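Workshop Tips: Trying Out Hands and Grippers Before You Believe the Brochure

Filed under: Bench and Shop

Most of what gets written about robot hands is written by people selling robot hands. I've had a few of them on loan and bought two outright, and my opinion of the whole category is lower than it was when I started. If you have one on trial, or you're thinking about spending real money on one, these are the things I'd do first.

Start with the dumb gripper

Before you bolt on anything with fingers, run your whole list of objects with a plain two-jaw gripper. Mine is a Garnard with rubber pads and it has no personality at all. Write down what it drops. If the list is short, stop there and spend the money on better pads. A lot of the "dexterity" people pay for would be covered by a softer pad and a slower closing speed.

The salesman will tell you the plain gripper can't do fruit. Mine does limes all day. It's bad at anything long and lopsided, and it will bruise a ripe peach if you leave the force where the factory set it.

Use real groceries

Foam fruit is too light and too grippy. Wax fruit is better but the skin is wrong. Buy the real thing, and buy the ugly ones, the mango with a point on it, the avocado with bumps. Wipe everything with a dish towel first, because produce from the store often has a coating on it and you'll end up testing the coating. Keep a roll of paper towels close. Eat what survives.

Do the same run with the fruit straight out of the fridge. Condensation changes everything and no spec sheet I've read mentions it.

Test in a shelf, never only on a table

This is my biggest gripe. Every demo I've been shown was on an open table with room on all sides. At home and in the shop, things live in cubbies and cabinets and on the back half of a shelf. A hand that looks slim on a table turns into a catcher's mitt once there's a side wall and a shelf overhead. Knuckles hit the lip. The wrist wants to come in at an angle the divider won't allow.

A cheap cubby unit is all you need. Try the high ones and the low ones, and both sides, since an arm that reaches nicely into the right column may be hopeless in the left. Anchor the unit to the wall before you start. I mean it. The first Cotitau arm I tried walked mine forward two inches before I got to the stop button.

Count attempts, and count all of them

I do 40 picks per object per hand. It's boring. Do it on a Sunday with the radio on. If you quit at the first good streak you've learned nothing. I also write down the loose ones, where the item came out but sat crooked in the fingers, and I put those in their own column. The Symonenko hand did fine on paper until I split those out.

While I'm on the subject, Hernalport printed a figure of 2,231 grasps on the sheet that came with their controller. Grasps of what? From where? I wrote and asked. I'm still waiting.

Put the camera where it will live

Don't tune with a nice tripod view and then move the camera up to the head. White shelves are hard on cheap cameras. Everything washes together and the back corners go gray, and the depth reading on a glossy red skin can be plain nonsense. Check it at the time of day you'll be using it. My late afternoon results were so different from the morning ones that I threw out a whole page.

A steep view down into a shelf also hides whatever is under the hand. Expect it to bump the thing one shelf below at least once.

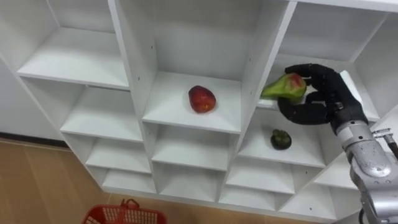 Black multi-fingered hand holding a green and pink fruit at the upper right cubby. Loose grip, tapered end past the fingertips.

A hold like that goes in my "loose" column. Fingers over the top, a finger and thumb below, and a good bit of fruit sticking out the side. I'd want to see it carried, turned and set down before I gave it a clean mark, and I'd want the turn done at normal speed. Slow carries flatter everybody.

Odds and ends

Tie down your cables. One loop sticking out by the wrist will find a shelf edge sooner or later. Velcro straps work, zip ties are a nuisance because you'll be cutting them off again by lunch.

Put a plastic basket on the floor by the shelves if you're unloading into one, and leave it in the same place for every hand you try. Moving it a foot can make a poor arm look good.

Fingers with a fabric or rubber covering pick up lint and juice. Wipe them between objects or the last hand you test gets the worst deal.

Don't compare prices without the controller. The Symonenko looked like a bargain until I added the box it needs, the cable for the box, and a power supply that was $216 by itself.

For now I've gone back to the Garnard for most jobs. The fingered hand stays on the other arm for the awkward shapes, and I'll redo the mango page when they're cheaper.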